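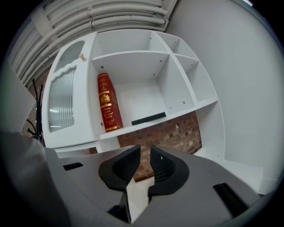 멜라니아 디덴코
벽돌벽에 앵커 박는 건 저라면 다시 생각해 보겠습니다. 예전 집에서 줄눈에 박았다가 반년 만에 헐거워졌어요. 판매처에서 하중 60kg까지 된다고 했는데 그 숫자는 콘크리트 기준이었습니다.

브레스트비 선반 벽 고정 문의
작성자: 키트덴

월세로 사는 집이고 한쪽 벽이 붉은 벽돌입니다. 흰색 선반을 세워 뒀는데 아이가 매달릴까 봐 벽에 고정하려고 합니다. 업체 상담원은 동봉된 나사면 어느 벽이든 된다고 하는데 솔직히 못 믿겠습니다. 벽 재질도 안 물어보고 그렇게 답하더라고요. 벽돌 가운데를 뚫어야 하나요, 줄눈을 뚫어야 하나요? 무타공 접착 브래킷도 후기는 좋던데 대부분 붙인 당일에 쓴 후기라 참고가 안 됩니다. 집주인 허락은 아직입니다.

하라심
동봉 나사는 대개 목재용입니다. 벽돌에는 칼블럭이 따로 있어야 하고요. 먼저 벽돌이 속이 찬 건지 구멍 벽돌인지부터 확인하세요. 구멍 벽돌이면 일반 칼블럭은 헛돕니다. 장식용으로 붙인 얇은 벽돌 타일일 수도 있는데, 그러면 뒤쪽 벽체까지 들어가는 길이를 써야 합니다.
저는 벽돌이 단단하면 벽돌 쪽을 뚫습니다. 줄눈은 나중에 메우기 쉽다는 말이 많은데 모르타르가 푸석한 집에서는 잡아 주는 힘이 없어요. 드릴은 해머 기능을 끄고 천천히 시작하시고, 가장자리는 깨지니까 피하세요. 위쪽 2군데를 잡고 무거운 건 아래 칸으로 내리면 됩니다. 허락은 문자로 받아 두시고요.

로스테드턴
접착식 써도 됩니다. 저는 32개월째 멀쩡해요.

멜라니아 디덴코
윗분은 매끈한 타일벽 아닌가요? 거친 벽돌 면에는 접착제가 닿는 면적부터 얼마 안 됩니다. 멀쩡하다는 것도 당겨 본 적이 없으면 모르는 거고요. 아이가 있는 집이면 저는 접착식은 안 씁니다. 집주인이 안 된다고 하면 그냥 낮은 수납장으로 바꾸세요.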